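Usutport cambia el bloqueo de plantillas en sus ligas dynasty

16 ago. 2024

La plataforma de fútbol americano de fantasía Usutport aplicará desde esta temporada un bloqueo individual por jugador en todas sus ligas dynasty. Hasta ahora, la alineación completa quedaba cerrada con el inicio del primer partido de la jornada. Con el nuevo sistema, cada puesto se cierra a la hora de comienzo del encuentro correspondiente y los demás siguen abiertos.

El cambio afecta a 107 ligas, entre ellas Latuheru y Susia, las dos de mayor antigüedad. Las ligas de formato redraft, que ya funcionaban con bloqueo individual, no sufren modificaciones.

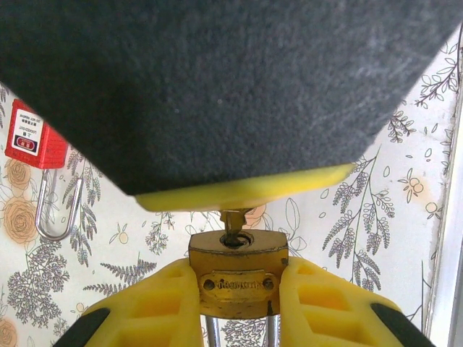
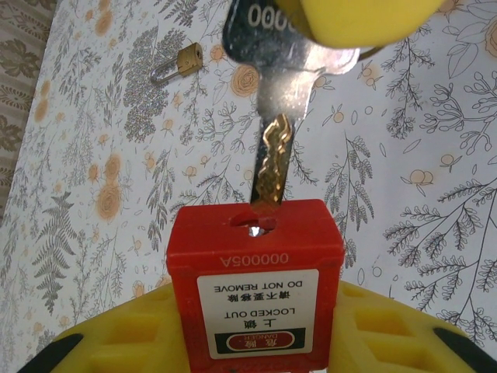
Candados de latón y, en la segunda foto, también uno rojo con la llave puesta.

El reglamento revisado fija además un plazo de 24 horas para la revisión de traspasos. Durante ese periodo, los jugadores incluidos en la operación permanecen en su plantilla de origen y puntúan para ella. Si el plazo vence con un partido en curso, el traspaso se ejecuta al cierre de la jornada.

Rodica Oprea, responsable de reglamento de Usutport, indicó que el bloqueo general penalizaba a los equipos con jugadores lesionados en el calentamiento. «El mánager conocía la baja y no podía sustituirla», explicó. La propuesta se sometió a consulta en enero y obtuvo el 93 % de los votos emitidos.

El presupuesto de agentes libres pasa a ser de 300 unidades por equipo y temporada, sin posibilidad de arrastrar el saldo sobrante. Las elecciones de draft de años futuros podrán seguir incluyéndose en los traspasos, con un límite de tres temporadas.

Štefánia Tóth, comisionada de Latuheru, valoró de forma favorable el bloqueo individual, aunque pidió que las plazas de reserva por lesión se rijan por el mismo criterio. Por el momento, esas plazas se mantienen cerradas desde el primer partido hasta el procesamiento de altas y bajas.

La actualización del software corre a cargo de Prammont. Los comisionados deberán confirmar la configuración de su liga antes del primer partido de la temporada regular; en caso contrario se aplicarán los valores por defecto.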